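Do You Really Need a Water Filter Subscription?

October 2024

I got another flyer from Flisel this week, the third one since July, telling me I should be "concerned" about what comes out of my tap. It had a drop of water on the front with a worried face drawn on it. I have lived in Pitbridge a long time and I've been drinking the water the whole while, so I figured I would finally sit down and look at what these people are selling.

The deal goes like this. They put a unit under your sink for free. Then you pay every month for cartridges, and the contract runs for 2 years. Add it all up and you're at $1,018 before tax, and the unit still belongs to them. If you cancel early there's a fee of $326. That number is on the back of the second page in gray type. I had to hold it up to the window.
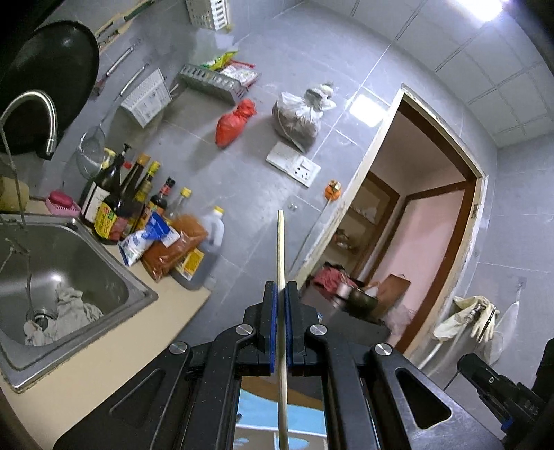 What bugs me is the free water test. A guy comes over, fills a glass, drops something in it, and the water turns a nasty color. I've read up on this a little. Some of those drops react with calcium and magnesium, the ordinary minerals that make water hard. Hard water will leave crust on your kettle and spots on your glasses, and that's annoying, but it's a long way from being poisoned. A test that makes nearly everybody's water look bad is a sales tool. I asked on the phone which contaminants the test checks for and got told the technician would "go over all that in person." I bet he would.

Meanwhile the town puts out a water report every year and you can read it for nothing. Ours is seven pages and most of it is tables. It's dull. You look at the column with the limit, you look at the column with what they found, and you see if the second one is smaller. Ours all were.

Now, to be fair, the report only covers the water up to the street. If you have old pipes, lead can get in after that and the town numbers won't show it. So if your house is old, pay for a real lab test, from a lab that doesn't also sell filters. I did that with McGrath over on the county road. They mail you bottles, you fill one first thing in the morning before anybody runs the tap, and you bring them back. Lead came back below what they can detect. Hardness was high, which I could have told them from the shower door.
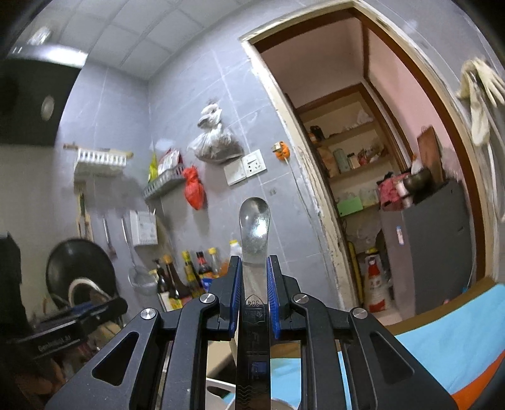
I also tried one of those Drerkari pitchers for a while, to see if I could taste a difference. I could, a bit. Less of the pool smell. But a jug of plain tap water left in the fridge overnight with the lid off tasted pretty close to me, and I don't have to buy a jug refill every couple of months. Somebody with a better nose might disagree.

If your lab result shows something real, then sure, get a filter. Look for one certified for that exact thing, and check what the cartridges cost before you look at the price of the unit. "Reduces impurities" on a box doesn't mean much. Which impurities, and by how much?

I've still got the flyer if anybody wants to read the gray part for themselves. I'm not signing up.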